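Progress note for Hannelore Prantl, Arellano fund - November - from Sibel Ekinci, Billham rooms

Sorry this is short and in bits, writing between two other things. Numbers first, then the rooms, then what I need from you.

**Where we are**

- Rooms in scope: 2 (front room, long room)
- Front room: finished, in use
- Long room: furnished and open for bookings, cabling not signed off
- Work items closed: 58 out of 99
- Most of what is still open is small stuff - labels, touch-up paint, door closers. The cabling is the one big one.

**Front room**

Done. Shelving up, blinds up, the bad radiator valve replaced. Perihan Yurt's evening group moved in at the start of the month and have asked for one more coat rail, which I've ordered out of the small items line. The door still catches in wet weather. Oddur has planed it once and will do it again if it keeps up.

Noise is better than we expected. The felt panels from Ulis went on the wall that backs on to the stairs and people at the far end say they can hear each other now. I had budgeted for both long walls. We only needed the one, so there's a bit left over there, see money below.

**Furniture**

All the tables from Evus came, in two deliveries instead of one. Second delivery had one top with a chipped corner, they swapped it without a fuss. The stacking chairs are fine. The armchairs we were given by the old library are heavier than anyone would like, and Sawsan Azar wants them on glides before somebody drags one over the new flooring in the front room. Agreed, glides on order.

Storage is where we're behind. The lockable cupboards were meant to be here in time for this report and they aren't. New date from the supplier is "shortly", which I have written back about. Until they come the groups are carrying their things home or leaving them in labeled boxes in the corridor, and that can't go on over the winter.

**Bookings**

20 regular slots taken across both rooms, which is the number we put in the application for this stage. Mornings are nearly full. After 4 pm is patchy in the long room and I think thats partly the lighting, which people find gloomy at the ends. Sawsan is trying out two floor lamps to see if it helps before we spend on anything fixed.

The shared calendar is working, mostly. Two double bookings, both mine, both from the week we changed over from the paper one. Perihan now checks it every evening and I've stopped touching it from my phone.

**Long room**

Carpet is down and has settled well, no lifting at the seams so far. We went with a dark gray after the samples went round, it hides a lot and it matches the offcuts we already had for the landing. The walls got two coats. Skirting is still to do behind the radiator.
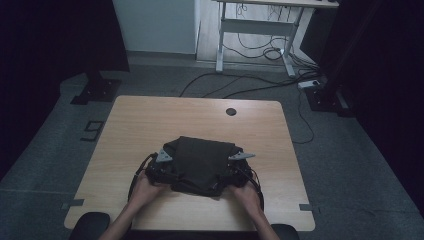 Cabling is the item I'd like you to look at most closely, as it's the one that will cost more than the line we gave it. The tables were picked so that leads could go down through the top - the wood-grain one in the middle has its round black grommet near the far edge - and the tops side of it is fine. Floor level is not. Under the white standing desk at the end there are black cables hanging in a tangle, coiling on the carpet and coming forward toward the middle table, and I don't want to close the item while that's how it looks. What we need is a tray under the desk and a proper low cover across the carpet, the kind a wheelchair can go over. Oddur Fogh has measured up for both. His quote is in the folder, second tab.

Same goes for anything else that ends up on the floor in there. Floor markings are allowed, in tape only, and groups take up their own tape when they finish with it.

**Money**

Spend is under plan overall. Underspend is the felt panels and some of the paint. Overspend will be the cabling once approved. I'd like to move the panel money across, which covers most of Oddur's quote but not all of it. The rest can come from contingency if you agree - we haven't touched contingency yet.

**Need from you**

1. OK to move the panel underspend to cabling
2. OK to use contingency for the remainder
3. A word with the cupboard supplier if you have any pull there, I've run out

**Next**

Tray and floor cover fitted, skirting finished, glides on, cupboards in if they ever ship. Snag walk with Oddur and Sawsan once the cabeling is closed, then I'll send you the updated item list. Receipts are in the folder up to the end of last month, the Evus credit note for the chipped top is still to come.

Sibel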